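From: Tiina Valtonen
To: basketry-and-storage list
Subject: Re: [baskets] Nesting sets, and do they ever really nest?

Hi all,

So glad this thread came back to life! I've been reading along since September and finally have something to add, with a picture further down.

On the nesting question, Marguerite wrote:

> I bought what the seller called a nesting pair and the small one
> sticks up like a cork in a bottle. It goes in about a third of the
> way and then the rims fight each other. Is this normal for woven
> rectangular baskets or did I get a bad pair? I've had round ones
> nest fine for years. Also, does anyone leave them nested for long
> stretches? My aunt swears it ruins the shape but she says that
> about a lot of things. I have a hall closet with 15 inches of depth
> and would love to keep the whole lot in there over the winter if
> it won't wreck them.
>
> Second thing, and then I'll stop. Does mixing weaves matter? The
> big one is tight and the little one is open, and I can feel the
> open one catching when I pull it out.

Marguerite, you did not get a bad pair, you got a normal pair! Round baskets forgive you. You give them a little turn and they find a spot where they fit. A rectangle has four corners and each of those corners was pulled up by a person with tired hands on a particular afternoon, so they all come out a little different. Turn the small one end for end before you give up on it. I did this with a pair I'd cursed at for two years and it dropped in another inch and a half. I was so pleased I called my sister.

If turning doesn't do it, check the rims. Most of the trouble I've had is at the rim, where the weaver wraps the top edge and it gets fat. If the outer basket has a fat rim on the inside face, the inner basket has to squeeze past it, and a wall that leans out even a tiny bit won't make it. You can coax natural fiber. Mist the outer basket lightly with plain water (a plant sprayer, don't soak it), let it sit until the fibers feel bendy, then put something boxy inside that's slightly bigger than your small basket and leave it overnight. I use a shoebox with a bag of rice in it. Don't try this on anything painted or lacquered, and please don't try it on paper cord. I did once and it went furry.

As for leaving them nested, I'm going to side against your aunt. I have had sets together from fall through spring with no harm at all, as long as they went in dry and nothing heavy got set on top. What ruins the shape is weight from above. If the rim of the inner one stands proud and you stack a box of holiday lights on it, all that weight goes down into the sides of the lower one and they belly out. I've got a Drestik hamper that will never stand straight again after one winter under a sewing machine.

Your closet sounds perfect. With that depth I'd put the long side facing out, so you can get both hands under the bottom one.

Now the mixed weaves! I have strong feelings about this and they're all in favor. I love a dark open weave with a lighter, warmer one. Matched sets look so tidy in the store and then at home they turn into one brown lump on the shelf and I can't tell which one has the batteries. With two colors I know at a glance. My dark wicker has a lattice you can see through, so it gets things I want to spot without digging, and the orange-tan one gets the stuff I don't need to look at.
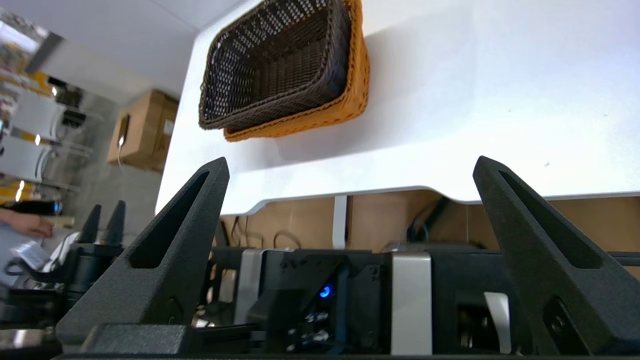 Dark lattice wicker and the orange-tan one together on the white table. Both rectangular.

I like that the orange shows past the edges of the brown. It's the sort of pairing I'd never have picked out of a catalog, and I'm now going around the house looking for other brown things to put with other orange things.

About the catching, yes, open lattice does that. The crossings have little shoulders on the outside and they grab. Two things help. First, run a bare hand over the outside of the small basket and feel for ends that poke out. Snip those flush with side cutters or nail clippers, at a slant, and only the loose ends, never a strand that's still holding something. Second, line the big one. I cut a strip from an old pillowcase, wide enough to go down one side, across the bottom and up the other, and the small one slides on that like a drawer. No sewing! If you want it to stay, a couple of stitches through the weave at the rim will do it.

Somebody asked last month (I can't find the message, sorry, I deleted too much) about cleaning open weave. I take mine outside, turn it upside down and pat the bottom with my palm, and you would not believe what comes out. Then a dry paintbrush, the cheap two-inch kind, worked into the crossings from the inside and then from the outside. I do this before I nest anything for the season. If there's something sticky, a damp cloth with the tiniest drop of dish soap, wipe, wipe again with clean water, and dry it in the shade on its side. Sun will lighten the dark ones faster than you'd think, and unevenly, so mine has one pale shoulder from the year I forgot it on the porch.

A word on sizes, for anyone shopping. Measure at the rim AND at the base. Sellers give you the rim. What you need for nesting is the outside rim of the small one against the inside rim of the large one, and then the outside base against the inside base, and I like at least half an inch to spare all the way around. The Rashidi baskets I've bought run straight up and down with hardly any flare, which is wonderful on a shelf and terrible for nesting. The Clalora ones flare quite a lot, so they go together like paper cups, but you lose room at the bottom. Neither is wrong, you just want to know which kind you're buying before you carry four of them home on the bus (ask me how my arms felt).

And handles. If the small one has handles that stick out at the ends, it will never go down, so forget it. Cut-in handholds are what you want. Rope handles are fine if you flip them inward.

I've been keeping a notebook of what's stored in what, which started as a joke and now has 48 baskets in it. Some of those are tiny! Some are at my sister's! But it does mean that when someone in the house yells "where's the tape measure" I can answer without getting up. I write the color, the weave and where it lives, one line each. If anyone wants to see how I set up the pages I can type one out for the list.

Last thing, for Odile, who wanted labels that don't fall off open weave: luggage tags. The plain paper ones with the string already on. Loop the string around a crossing just under the rim and let the tag hang on the outside. I bought a box of 2000 at an office clearance and I will be labeling baskets until I'm ninety, so if you live close enough to swap envelopes, write me off-list and I'll send you up to 324 of them, which is how many fit in the flat mailers I have. (I tested it. It was raining.)

Marguerite, do try turning the small one around and report back. I want to know how far down it went!

Warmly,
Tiina

P.S. To whoever recommended Sedex shelf brackets for deep closets, thank you. They went up in one evening and they're holding three stacks.

Recent messages in this list
Re: Lining a basket without sewing
Willow or rattan for a damp basement?
Re: Re: Handles that dig into your fingers
Old picnic hamper, hinge question
Labels for open weave
Re: How do you clean the crossings?
Swap: round lids, several sizes
Paper cord, never again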